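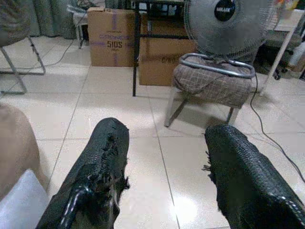 The tiled end of the room, with two of the boxes on the floor.

I have been putting off the floor in the front room since November. It is all big glossy tiles, and they are pleasant enough when the floor is clear, but every chair leg and cable ends up in the same few places and the dust gathers round them. In May 2024 I gave it 90 minutes and got further than I thought I would.

The boxes came first. We kept them after the last delivery in case anything had to be sent back, and the time for sending anything back is long gone. Cardboard goes out every second week where we live and it has to be flat, so I cut the tape and folded what I could. A couple stayed up because I want them for the spare bedding.

Next was the cable on the floor. I had bought a pack of stick-on clips from Bodimer and they don't hold well on grout, so put them on the middle of a tile if you try them. Wipe the tile with a bit of spirit first and leave it to dry. I'm still not happy with the run past the chair legs and will probably take it round the wall behind the curtain in the end.

Then the ottoman. It's the big round brown one with the ribbed plush cover, and it is the most used seat in the house. The ribs hold crumbs. I go over it with the narrow vacuum nozzle, along the ribs first and then across, and finish with a damp cloth wrung out hard. A foam spray from Drindine left a tide mark on the underside when I tested it, so that went back in the cupboard.

The pillows live on top of it, a grey one and a pink one. They are meant to sit side by side but the grey one slides, as the plush is slippery and there is no back to lean it on. I have tried it flat and I have tried it on its edge. 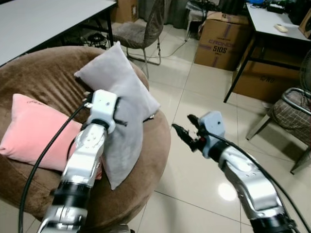

Gebretsadik wrote in the comments last time that a round ottoman only wants one pillow, laid flat in the middle, and that the second should go on a chair where it has something to rest against. I tried this for 2 days. It does look tidier, but whoever sits down moves the pillow anyway, so I have gone back to having both.

Still on the list are the tops of the white tables, where small things collect, and the fan, which needs its grille taken off and washed before the warm weather. I also need to find a lidded basket for the odds and ends. Wukance had one at 60 cm wide that would go under the table, but I haven't measured the gap yet.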